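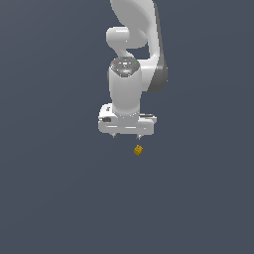
# Choosing colors for replacement door signs in a shared building

**Soudabeh Shirazi**

Our office administers the Cellville Adult Learning Center, which occupies the third floor of a shared building. The present door signs are beige with white lettering. Several of our older students have reported that they cannot read them from the corridor, and one evening class met in the wrong room on Thursday as a result.

We have been authorized to replace the signs and to repaint the panel behind each one. The printer, Hotonley, has asked us to submit our colors before the end of April. Staff opinion is divided between a dark gray panel with a yellow sign and a white panel with a blue sign. The corridor has no windows. It is lit by ceiling fixtures that give a somewhat warm light, and the floor is a polished tile that reflects a good deal of it.

I would be grateful for guidance on the following:

- whether yellow and dark gray remain easy to tell apart for persons with reduced color vision
- whether the paint and the signs should be matte or gloss
- what size the room numbers should be; the longest is three digits, for example 301

The signs will be read mainly by visitors who are standing, although some of our students use wheelchairs.

**Golshifteh Heydari**

Blue is generally regarded as a calm and professional color. We used it at our own site and received no complaints.

**Hamidreza Bakhtiari**

I managed interior signage for a group of public clinics before my retirement and can address most of these points.

Please begin with the difference between light and dark, and consider the hue afterward. A person with reduced color vision may confuse red with green, but will ordinarily still perceive that one surface is much lighter than another. Paint manufacturers publish a light reflectance value for each color, and your supplier should be able to give you this figure for both the panel and the sign. Select two colors whose values are far apart. The same test must then be applied to the lettering and the sign on which it is printed. Black or very dark gray lettering on yellow is dependable. White lettering on yellow should be refused, even if the printer offers it.
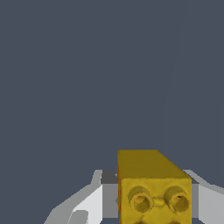
The panel should be a single flat color, without pattern or wood grain, and noticeably larger than the sign. Gray need not be very dark to serve this purpose. The toy-brick shape shown here is easy to pick out against plain slate gray, especially on its bright golden front. Its top is a darker, olive-tinted mustard and stands out less, and I would advise against choosing a yellow of that kind for your signs. Ask Hotonley for a printed sample and view it in the corridor itself, with the ceiling lights on.

With regard to finish, please specify matte for both surfaces. Gloss will reflect your ceiling fixtures, and a seated reader may see only the glare.

As to size, tape paper numerals of different heights to one door and ask several students to read them from the far side of the corridor. Include at least one person who is seated. Check also which accessibility rules apply to your building, as these may govern the height and placement of the sign and require raised characters and braille.

**Soudabeh Shirazi**

Thank you both. I have requested matte samples in two yellows and will conduct the paper test before we submit the order.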